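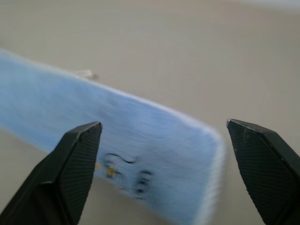
Gornent publishes plain-language code of practice for robots that handle cloth

Free guide asks workshops to label things properly, keep their fingers in good order and write down what went wrong

PRESS RELEASE
For immediate use

Gornent, the Binness-based maker of handling equipment for small textile workshops, has today published a code of good practice for robots that pick up, sort and put down soft materials. It runs to 22 pages, is free to download, and contains one flow chart, which the authors fought over for most of February.

The Soft Goods Handling Code is meant for firms with one or two robot arms and no robotics department. It doesn't replace the law or the safety standards that already apply to industrial robots, and says so on its first page. It deals with the duller matters that come after the guarding has been signed off: what the gripper is allowed to touch, how a piece of cloth should be marked, when worn parts should be looked at, and who is allowed to press the button after a stop.

"There is plenty of good guidance on keeping people away from a moving arm," said Mahtab Nikzad, who led the drafting at Gornent. "There is much less on what to do when the arm has been politely offering you the wrong bit of felt since breakfast."

Cloth is a poor colleague. It folds, sheds and clings, and it takes ink badly. A marker line that looks crisp on card can blur into a fuzzy surface until it might be a numeral, a letter or a small accident. The code asks workshops to stop treating a handwritten mark on a fleecy piece as its only identity. Where a mark can't be read without guessing, the piece goes to a person, and the guess isn't entered in the log as a fact.

Among the other requirements:

Gripper fingers are to be inspected at the start of each shift, with the ribbed gripping faces checked for trapped fibres. Scuffs and scratches at the tips are to be recorded even when they make no difference to the grip, so that the next inspector knows which ones are new.

Loose scraps are to be cleared from the work surface before a run begins. A scrap left beside a workpiece is to be treated as a fault in housekeeping, and the robot is not to be blamed for it in writing.

The jaws are to be fully open before the arm comes down over a piece. Approach speed near the surface is to be set by the workshop, written on a card and kept where the operator can see it.

A camera at the wrist may be used to confirm position. Blurred views are not to be used to confirm identity, however sure anybody feels.

After any unplanned stop, the person who restarts the arm signs for it. Initials are acceptable. "Night shift" is not.

The draft was tried out at Inskip, Gornent's test workshop, over a run of 2000 picks using offcuts of various fabrics. Staff there sent back 21 suggested changes. Most were adopted, including a request to remove the word "synergy" from section four, where it had been doing no harm but no work either.

Venla Rantala, who runs the sorting room at soft toy maker Birkia, one of the first firms to adopt the code, said the section on records had been the hardest to swallow. "We had a book for faults. It was a very clean book," she said. "Now it's a mess, and I can see which jobs are giving us trouble. I miss the clean one a bit."

Gornent will print 200 spiral-bound copies for workshops that prefer paper, with wipe-clean covers and a wide margin for disagreement. Comments are welcome from operators and maintenance staff, and will be read before the second edition is drafted. Comments on the flow chart will also be read, though the authors ask for a little kindness.

The code may be copied and adapted without charge. Firms that change the inspection or restart sections are asked to mark their version as altered - legibly, and preferably not on felt.

Notes to editors

Gornent designs and services grippers, work tables and feeding equipment for textile and craft firms. Its offices are in Binness.

Mahtab Nikzad is available for interview in the mornings. Visits to the Inskip workshop can be arranged through the Gornent press desk. Visitors should wear flat shoes and expect to leave with some fluff on them.

ENDS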